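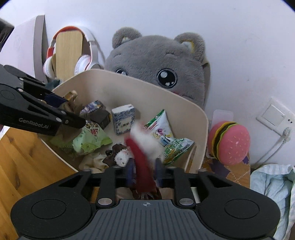

The fault was first noticed on a Tuesday, when the replay arm in the Pugh room closed on empty air 20 times in succession. Each attempt followed the recorded path smoothly and stopped short of the item. The arm reported no error. It had been given a set of hand-gripper recordings made on bins of mixed small goods, and it was doing precisely what those recordings told it to do.

I am responsible for data quality on the Kilance project, and I have been asked by several colleagues to set down what went wrong. This account is published on my own page and reflects my own view. The formal fault report is held by Tusine and is more detailed than what follows.

The batch contained 793 recordings. All of them had passed the automatic check, which confirms that the video is complete, that the position track has no gaps, and that the finger opening is logged from beginning to end. The check does not compare the logged opening with what the video shows. We had discussed adding such a comparison in July and had put it aside, a decision in which I took part.

Tudur Ifans, who maintains the hand grippers, went through the recordings in the order they were made. For the first 200 he found the logged opening and the visible opening in agreement. After that point they began to separate. By the end of the batch the log gave the fingers as fully closed while the video showed a clear gap between them. On a rigid box the difference was easy to see. On plush toys, snack bags and folded cloth it was almost impossible to judge by eye, as a soft item fills whatever space it is given. Our bins contained a great many soft items, and reviewers had therefore looked at the affected recordings and approved them.

The cause was a small set screw on the encoder shaft inside the gripper body. It had worked loose and allowed the shaft to slip slightly each time the fingers were squeezed hard. The slip was always in the same direction, so the error grew with use. Restarting the tool did not clear it, for the startup routine reads the zero value from memory and does not ask the operator to close the fingers. A Belska technician confirmed this on the bench with the cover off. The screw turned under a fingertip.

I should record that there was also a safety matter, and in my view it was the more serious of the two. During the eleventh failed attempt an operator reached into the bin to move an item closer to the arm, believing that the arm had finished its cycle. It had not. The fingers opened and closed again near the operator's hand – no contact was made and no one was hurt. The stop button was within reach and was not used. A run of harmless failures had made the machine appear idle, and the people present, myself included, had moved inside the marked line to get a better view.

The following measures are now in force.

The operator closes the fingers fully on a steel gauge block before each session, and the logged value must match the block. The same step is repeated every 60 recordings.

Set screws on all hand grippers have been refitted with thread-locking compound and marked with a paint line across the head.

Replay is halted after three failed grasps in a row. Drive power must be off before anyone reaches into the bin, whatever the arm appears to be doing.

Recordings made after the first 200 have been withdrawn from training. Tudur believes that some can be recovered by measuring the finger gap from the video and correcting the log. I have agreed to a trial on rigid items only. I remain doubtful about the soft ones, and they will stay out of the training set until he has results to show.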